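Spent most of the long weekend on the arm build and I have so much to tell you! The real one is still in pieces on my garage bench (waiting on two gearboxes from Skodoneo), so I've been doing everything in the simulator instead – cubes, pads, a little wedge, the whole works. Cubes start out on the pads and the arm has to deal with them one by one.

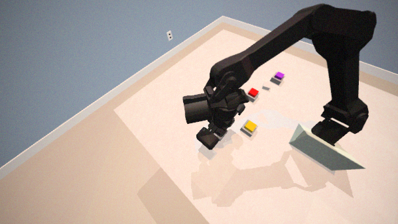
Seung-woo came by with bagels and talked me into slowing down the approach, and wow, what a difference. I logged 50 runs before bed and 84 percent of them finished clean. Last week I was stuck at 11!! The wrist still does a goofy twist on the way back that I can't explain, so if you've seen that one, please leave a comment.

Next I made the room bigger and added more arms, pretty much the way Estrella wants the shared shop in Grernport laid out by January.

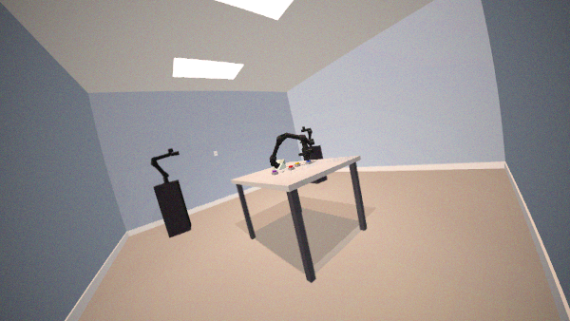
The bigger room in the simulator, three arms and all.

I still need to order table legs, and the Wusine power supply hums like a fridge.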